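Opinion | Home & Tech

Would you let a robot do the flowers?

27 comments | 84 shares

I've spent more of this autumn than I'd like to admit reading the small print on the Tullari, a two-armed tabletop robot that Pedent is offering on subscription to florists, hotels and anybody else with a lot of vases and not enough hands. My sister-in-law runs a shop with a sideline in dried arrangements for restaurants, and she'd asked me whether she ought to sign up. I said I'd have a look. Then I got properly interested, which is how these things go with me.

The offer is simple enough. You pay £854 a month, you commit to 6 months, and for that you get the arms, the table, fitting, and what Pedent calls the Were library, a set of ready-made jobs the thing is supposed to know already. Putting stems in a vase is one of them. Dried stems cost extra, on the grounds that they're fiddly. I'd say they are! Anyone who has tried to move a bunch of old twigs from one side of the kitchen to the other without leaving a trail will feel some sympathy for the engineers.

And it's the fiddly bit that won me over, at least halfway. I'd expected great clumsy pincers, and the gripper that goes in over the vase has a long finger made of open triangular ribs, tapering to a point. Put that next to a bundle of brittle reddish twigs and you do start to see what the money is for.
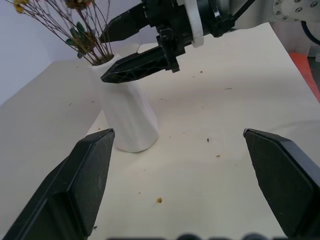 What you're paying for

My grumble is with the word "arranging", which is all over the brochure. Arranging is the part where you step back, pull a face, take out the tall one and try it at the back. What the Tullari offers is placing, and placing is a perfectly decent thing to sell. If I had 84 identical vases to fill before a wedding lunch I'd happily hand over the placing and go and have a cup of tea. I just wish they'd call it that, because a florist who pays for arranging and gets placing is going to feel diddled.

Then there's the mess. Dried flowers drop bits, always have, and a machine handling them gets bits on it like anyone's jumper would. There were crumbs of flower sitting on the silver of one arm, up by the wrist, and specks on the tabletop too. I don't hold that against it in the slightest. But the cleaning page of the contract is a single paragraph telling you to "keep joints free of foreign matter", and in a shop like my sister-in-law's, foreign matter is the stock. Who wipes it down, and how often? Does a wrist full of yarrow dust count as misuse? I asked Pedent and got a friendly reply saying it would depend on the site survey – which I took to mean they'd rather not put it in writing yet.

I keep comparing it with the Grumholm kit, the cheaper one you build yourself. That's 2000 pounds, once, and then you're on your own with a manual and a bag of bolts. No ready-made jobs, no one to ring. For a tinkerer it's lovely. For a shop it's a lodger who doesn't pay rent. So I do see why a subscription appeals, and I don't think Pedent's price is daft if you've got the volume.

Where I come down, for what it's worth, is that a busy hotel should try it and a small shop should wait. Holding a whole bouquet by the stems above the mouth of a vase is a job I've fumbled myself, with two good hands, and I'm pleased there's a machine built to have a go at it. I'd want the cleaning terms sorted and that six-month tie-in cut in half before I told family to spend over 84 pence on it, mind.

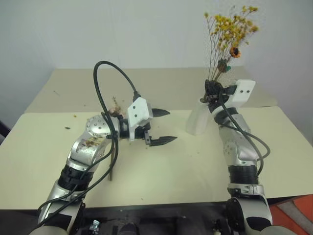 A reader who emailed after my last column on this disagreed with nearly all of that, and told me the tie-in is the fair part, as fitting the arms and setting up the table takes Pedent most of the first month and they'd lose their shirts on anything shorter. The same reader thought I was being soft on the price of the dried-stem add-on, and wanted to know why a shop should pay more for the one job it had hired the thing to do.

I haven't got a good answer to that second point. I've passed it on to Pedent along with the cleaning question, and my sister-in-law has put the form back in the drawer until they write back.

Filed under: Robots, Small Business, Flowers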